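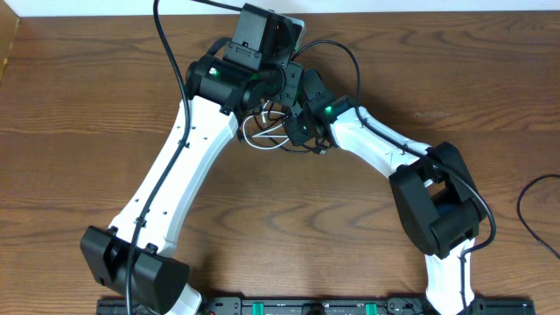

Dark, wavy grain on a wooden tabletop

About Kiltberg

Kiltberg repairs and refinishes wooden furniture for homes, restaurants, libraries and offices. Most of our work is tables. We also take chairs, desks, dressers, bookcases and the occasional church pew. Our shop is on Pimentel Street in Tetcombe, in the long brick building behind the feed store.

The company was started by Edileuza Fontes and Dalva Andrade, who met while working at the Jaltwood chair factory. Edileuza ran the finishing room and Dalva did frames and joints. When Jaltwood closed, people in town kept calling the two of them to fix chairs the factory had made, and after a winter of doing this in Dalva's garage they rented half of the building we are in now. We took over the other half later, when the upholsterer next door retired.

There are eight of us today. Edileuza still mixes most of the stains herself. Dalva handles estimates and structural repairs, and she is the person you will probably talk to if you call in the morning.

What we do

Structural repair. Loose joints, split legs, broken stretchers, warped leaves, drawers that stick or have lost their bottoms. We take a joint apart and clean out the old glue before we put it back together. Adding new glue on top of old glue does not hold for long, and a good part of our work is undoing repairs of that kind.

Surface repair. Water rings, burns, scratches, ink, pet damage, candle wax. Some of these can be fixed without stripping the whole piece. If a spot repair will show, we tell you before we start, and you can decide if you want the full top done.

Refinishing. We strip, sand, stain and finish. We use oil, shellac, lacquer and water-based finishes depending on the piece and how it will be used. A kitchen table and a hall table do not need the same thing.

Veneer. We patch missing pieces, glue down lifted edges and replace whole panels when needed. We keep a stock of old veneer in drawers at the back of the shop, much of it bought from Jaltwood when it closed. Matching color is usually the easy part. Matching grain takes longer, and we may ask you to come in and look at two or three choices.

What we don't do

We do not build new furniture, apart from replacement parts. We do not do upholstery, caning or wicker. We do not work on pianos or other instruments. We don't give appraisals, and we can't tell you what a piece would sell for. We have a list of people in the county who do these things and will gladly send it to you.

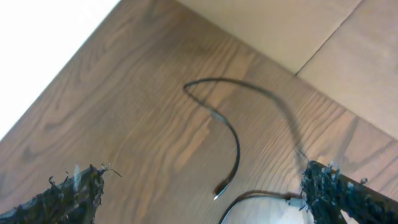
We will also tell you if a piece should be left alone. Old finishes can be dull and a little uneven and still be sound, and stripping them is not something that can be taken back. Quite a few people who bring us a table for refinishing go home with a cleaning, a coat of wax and a much smaller bill.

How a job works

Send us photos first, by email or text. Include one of the whole piece, one of the underside and one of each problem area. Dalva will reply with a rough price range. If you want to go ahead, bring the piece in or ask us to pick it up. We give a written estimate once we have seen it in person, and that is the price unless we find something hidden, in which case we call you before doing anything more.

Small repairs are often done within two weeks. Refinishing takes up to 20 working days, and longer in humid weather. We do not speed up drying times, so please tell us early if you need a table back for a holiday or a wedding.

Pickup and delivery are free within Tetcombe. Outside town we charge by the mile. Our van fits most dining tables with the legs on.

We ask for a third of the price when work begins and the rest on delivery. Joint repairs are guaranteed for as long as you own the piece. Finishes are guaranteed for two years of normal indoor use.

Records

Edileuza keeps a card for every piece that comes through the door, with the wood, the stain recipe, the finish and a note on anything odd. The card box is why we can match a leaf to a table we worked on years ago. In 2020 we completed 219 jobs, and the box now holds 1,414 cards. If we have worked on your furniture before, give us your last name and we can look it up, even if you no longer have the receipt. Cards go with the furniture, so if you bought a piece from someone who used us, we can usually find that one too.

Caring for your table

Wipe with a soft damp cloth and dry it right away. Use coasters and trivets. Keep the table away from heating vents if you can. Avoid spray polishes with silicone in them, as they make any later refinishing harder. Lift a table to move it and do not drag it, which loosens the legs faster than anything else we see.

Visiting the shop

We are open Tuesday through Saturday. Parking is in the gravel lot at the side, and the loading door is the green one. Ring the bell and wait a minute, since the sanders are loud. We ask visitors to call ahead for the time being so that only one customer is in the front room at once.

Page last updated 2021-02-05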